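Grasp planning for bin picking
From the Clidmont robotics wiki, software section

Hi, I look after this article, so if something in it is wrong, blame me and then please fix it!

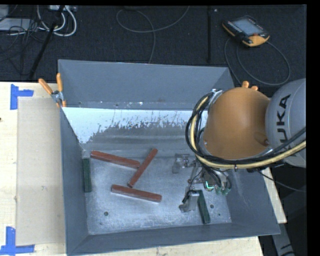

Grasp planning is the part of a bin picking program that decides where the fingers go. It sits between perception (what's in the bin and where?) and motion planning (how does the arm get there without hitting anything?). People sometimes lump all three together and call the whole lot "the picker," and I do it too when I'm talking fast, but they're separate pieces of software and they break in separate ways.

Parts of a typical planner

Most planners I've worked with start from a list of poses, one for each part that perception thinks it found. For every pose the planner makes a bunch of candidate grasps. With a long bar and a two-finger gripper you can grab across the narrow sides pretty much anywhere along the length, and you can flip the wrist half a turn, so one bar gives you loads of options before you've checked a single one. Then comes the pruning: throw out anything where a finger would go through the bin wall, the floor or a neighboring bar, then anything the arm can't reach.

Whatever survives gets a score. Ours (the planner is called Trirno, and no, I don't know why) mixes clearance around the fingers, distance from the part's center of mass, and how many other parts are lying on top. That last one matters a lot with bars, which love to cross each other. Pull the bottom one first and you drag its neighbors along, and now every pose you measured is stale.

Colored bars are nice test parts, by the way. Red-brown and green ones are easy to split apart in the camera data, and a bar is simple enough that you can tell by eye if a pose is off. The trouble is symmetry. A plain bar looks the same turned end for end, so the pose estimator may hand you either answer and swap between them from one look to the next. If your tracking code doesn't know about that, it thinks the bar just spun around. I lost most of a Monday to this.

Walls and corners

Bins with sloping walls are kinder than straight ones, since the gripper body has more room as it goes down, but the corners are still where picks go to die. A bar standing close along a wall leaves no gap for the outer finger. The usual tricks are:

Approach at a tilt, so the finger comes in along the slope.
Grab near one end and drag the part toward the middle first.
Skip it, take everything else, and look again.

Somkiat Sukprasert added the second one to Trirno, and I was skeptical, but I've come around. It's slow, though! Dragging means a fresh capture afterward, every time.

Bare metal bins bring a perception problem too. A shiny patch on the wall can show up as a hole in the depth data, or as a phantom surface floating in midair, and the planner will happily avoid a thing that doesn't exist. We model the bin as a fixed mesh and ignore depth readings near it. This only works if the bin stays put, so clamp it down and redo the registration whenever it gets bumped.

Logging and replay

Nazarenko is our replay tool. It stores the poses, every candidate and the reason each was rejected, and lets you rerun the planner at your desk. The current test set has 2,367 saved scenes, and 117 of those are tagged "hard," mostly crossed bars and wall cases. Run both before merging, please.

See also

Rikesora (motion planning layer)
Hand-eye calibration
Symmetry handling in pose estimation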